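Section 4: Sorting the Phone Drawer

If you've followed me this far, your charger bin is done and you've got the Karnaslow trays set out somewhere flat. Now we get to the old phones. I put this job off for ages, and then it took me one Thursday evening (with a break for dinner), so don't let it scare you!

Before you start

Clear a surface you won't need until you're finished. A dark one is nice if your phones are mostly light, and the other way around, but I've used my kitchen counter plenty of times. You'll want the trays, a soft dry cloth, a roll of plain white stickers and a pen that doesn't smear. I use the Gondell labels because they peel off without leaving gunk behind, though any removable sticker works.

CAUTION: Look every phone over before you handle it much. If the back is bulging, or the screen is lifting away from the body, stop there. Don't press on it, don't charge it and don't put it in a tray with the others. Set it down away from anything that burns and call your local recycling center about how to bring it in.

Steps

1. Tip nothing out. I know it's tempting, but lift things out by hand, one at a time. Screens scratch each other something awful.

2. Pull out whatever isn't a phone. You will find things. Buttons, bits of plastic, parts of toys, a knob from who knows where — they all go in the smallest tray, and you deal with them in Section 6.

3. Take off any cases and wipe each phone front and back with the dry cloth.

4. Lay the phones down with some space between them. Face-up or face-down doesn't matter on a clean surface, but check for grit first.

5. Put a sticker on each one as you decide about it. I write K for keep, W for wipe and pass on, R for recycle. Stick it on the screen near the top, where you'll see it right away and won't cover the camera.

6. Charge only the W phones for now. Give each one its own cable and stay in the room.

Note: My Bukis charging strip has 7 ports, and I still wouldn't fill every one of them with old phones. Two or three at a time is plenty.
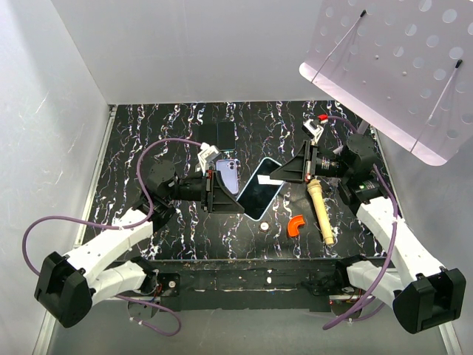
7. Once a W phone is awake, copy off your photos before you do anything else. One of mine had 1073 pictures on it that I thought were gone for good, and the copying took around 16 minutes. Then sign out of your accounts, and only after that run the factory reset.

8. Take out SIM cards and memory cards. Tape each one to an index card and write down which phone it came from.

9. Move the K phones to the Chiang box, standing on their long edges with a bit of cloth in between. The R phones go in a paper bag by the front door so they leave the house with you.

Note: If you can't remember a passcode, don't keep guessing. Some phones lock up completely after too many tries. Change the sticker to a question mark and look up the maker's instructions another day.

When the stickers are all used and the trays are put away, go on to Section 5, which covers tablets and e-readers. Leave the small tray out — you'll need it again for Section 6.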